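Tarneo Public Library @TarneoLibrary
The Tarneo Public Library will change its lending rules in March. This thread sets out what is changing, what stays the same, and where to send questions. Please read to the end before calling the circulation desk.

Overdue fines on books, magazines and audiobooks will end at all branches. This applies to adult, teen and children's cards. Fines already on an account for these items will be cleared without any action by the cardholder.

Replacement charges remain. An item that is 100 days overdue will be treated as lost, and the cardholder will be billed for its price. If the item comes back in good condition, the bill will be canceled in full.

Cards blocked only because of overdue fines will be reopened. Our records show 763 such cards. Each cardholder will receive a letter at the address on file. If you have moved, please update your address online or at any desk.

The loan period for most books stays at 3 weeks. Items will renew automatically up to 2 times unless another reader has placed a hold. New releases do not renew.

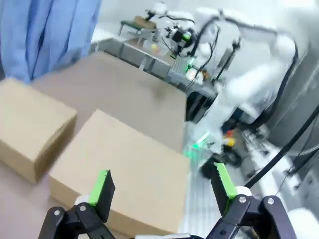 Holds will be kept on the pickup shelf for one full week, up from the present four days. The notice you receive by email or text will show the last day for pickup. Holds not collected go to the next reader in line.

Readers may ask for a hold to be paused while they are away. A paused hold keeps its place in line. Pauses may be set from your online account under "My Requests" or by phone.

"We have heard from many families who stopped visiting over a small balance," said Noemi Pace, Director of Library Services. "We would like them to come back, and we would like the books back as well."

Interlibrary loans are not covered by the new rules. These items belong to other libraries, and the lending library sets the terms. Late charges passed on to us will continue to be passed on to the borrower.

Museum passes and the local history collection are also not covered. Local history materials may be used in the reading room on the second floor of the Benedetti Branch. Please speak with Thomas Valentini at the reference desk to arrange a visit.

The book drop at the Fineck Branch is open at all hours. Items left there before 8 a.m. are checked in the same morning. Please do not leave donated books in the drop. Donations are accepted at the desk during open hours.

Several readers have asked about donations in general. We can accept hardcover and paperback books in clean condition, including children's picture books. We cannot accept encyclopedias, textbooks, or books with water damage or mold.

The winter clothing drive continues at both branches through the end of the month. Hats, scarves, gloves and sweaters should be washed before they are dropped off. Sizes for small children are most needed.
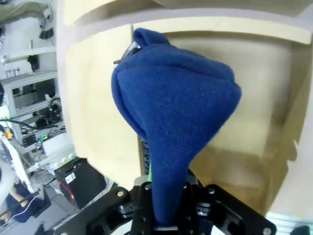

Blue knit fabric, gathered together.

Homebound delivery will continue on its present schedule. Fiorella Pellegrini coordinates the service and is taking new names. A relative or neighbor may apply on a reader's behalf. No doctor's note is required.

The online catalog will be offline on Monday from 6 a.m. to 9 a.m. while the account changes are made. During those hours staff can check items out but cannot look up balances or place holds. E-books will not be affected.

A correction to our earlier post: children under 12 may have a card of their own with a parent's or guardian's signature. We left out the word "guardian." The printed form is correct.

Copies of the full policy are available in large print at every desk. Readers who need it in another format should contact Gerardo Morelli in the Office of Access, who will arrange it free of charge.

Questions about a bill for a lost item should go to the circulation desk at your home branch. Please have your card number ready. Staff cannot discuss accounts in replies to this thread, so please do not post your card number here.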